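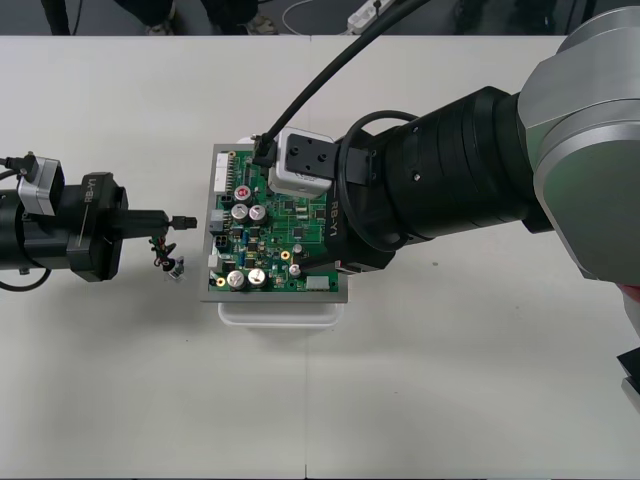
What is a pin header? It is a row of metal pins set in a plastic base and soldered to a circuit board, so that a matching plug full of wires can be pushed on and pulled off again.

Pin headers and wire harnesses
By Chaimae Slaoui, April
Filed under: Electronics › Connectors

The pin header is one of the great small inventions of everyday electronics! It lets a power board, a fan or a sensor be built separately and joined at the last moment, with no soldering iron in sight. The plug half belongs to a wire harness, a bundle of cut and crimped wires (often color coded) that end in a plastic housing. Many housings have a rib or a latch so they only fit one way around.

Headers come in one or two rows, from 2 pins up to 112 in the Kamath catalog, though 7 and 14 are the sizes most repair benches keep in a drawer. A shrouded header has walls around the pins, which protects them and guides the plug in.
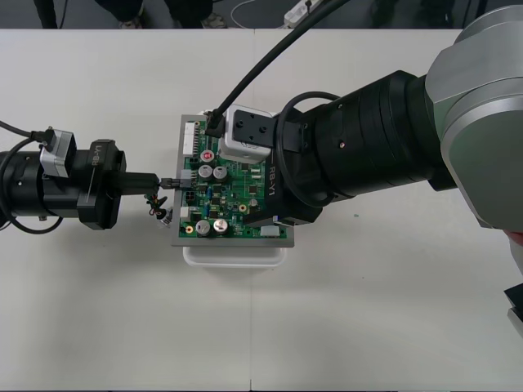 A black harness connector at a white pin header on the left side of a circuit board.

Seating a plug takes straight, even pressure, and the board should be well supported underneath. Pulling by the wires is the classic way to ruin a crimp; hold the housing instead.

See also: crimp terminal, ring lug, ribbon cable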